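Chapter 5
Installing the Processor

Most of the work in building a desktop computer is done with a screwdriver. Seating the processor takes no tools and very little force, and it is the step where a beginner is most likely to ruin a board. In the Oltness repair course, students practice it on scrap parts before they open a working machine.

This chapter covers sockets in which the pins are part of the motherboard. The processor has flat pads on its underside and a metal lid on top. The lid spreads heat to the cooler and may be scuffed without harm.
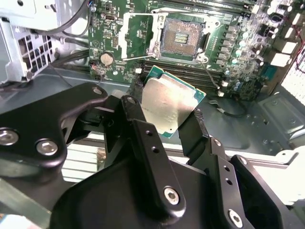 5.1 BEFORE YOU BEGIN
2 comments · 15 shares

The small gold-brown contacts fill most of an open socket, with a darker rectangle in the middle. Do not touch them. A bent pin is hard to see and harder to straighten.

Hold the processor by its edges, lid up. Find the marked corner and match it to the mark on the socket. Lower it straight down and let go. If it does not sit flat, lift it out and check the corner again. Never press on it or slide it into place.

Exercises for this section use the Prirkmont practice board. Section 5.2 deals with the retention lever.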